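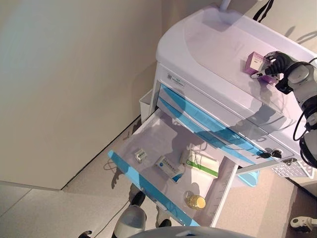

So I've finally rewritten the house rules for our robot sessions at Borwood, and since a few of you asked for them after my last moan, I'm putting them up with the grumbling left in.

The old rules were a single laminated sheet that Chih-ming Leung typed up when we had one arm and nobody else in the room. It said things like "be careful of the drawers". Careful how? Open, shut, locked? We had three people reading that line three different ways, and all of them were sure they were following it.

Rule one now is that the cart gets set before the robot gets switched on. That means castors locked, drawers shut apart from the one you're working with, and that one pulled all the way out. Half open is banned! A half open drawer slides when something leans on it, and then your whole run is rubbish and you've probably chipped a corner as well. The key can stay in the lock while someone is in the room. When you go for lunch it goes in your pocket.

Rule two is about stock, and I fought for this one. Everything we put in the drawers is a dummy, packed out with rice or card or coloured water, and it gets written on the run sheet before we start. Akinyi Biwott used to work in a hospital pharmacy and she was properly horrified at how casual we were (she's right, and I've apologised). One item at a time in the gripper, and if it drops, you stop the arm first and pick the thing up second. I still catch myself reaching in. We all do.

Then there's cables, which is the bit I could go on about all day. The old sheet had one word on cables and the word was "tidy". My first draft had 42 lines on them and Sze-wing Tam sent it back with most of it crossed out, so what's left is quite short. Before each run you walk round and look at every cable on the floor and on the table. You ask whether the robot could hook it, stand on it or close its fingers on it. If the answer is maybe, you move it or tape it, and you do that with the motors off.

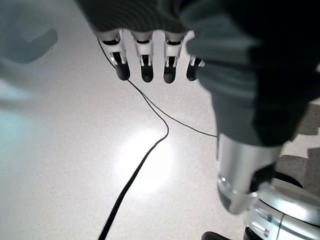 You look again after any change of task, too. A cable that was fine for drawer work can be right in the way once you're down at table height, and I don't trust anyone's memory on this, least of all mine.

Fabric covers on the hand and wrist come under the same check. They need to sit clear of the finger joints, and you open and close the hand slowly, with nothing in it, before you let it near anything. Ngan-ling Chien wanted a proper fitting guide with drawings. She may still get one in March if I can find the time.

The stop button rule hasn't changed, except that it now says whose hand is on it. One named person, written on the sheet, not also typing, not also filming on their phone. Shuk-fan Ng thinks we should swap every half hour because your mind wanders, and I've put that in as a "should" for now. I'd like to see how it goes before it becomes a "must".

I do try to be strict about those two words. "Must" means we stop the session if you haven't done it. "Should" means you can skip it but you write down why. The old sheet had "please try to" in it, and I still can't tell you what that meant.

Comments are open if your lab does any of this differently - especially the tape, as ours leaves a horrible sticky mess and I'm the one who ends up scrubbing it off.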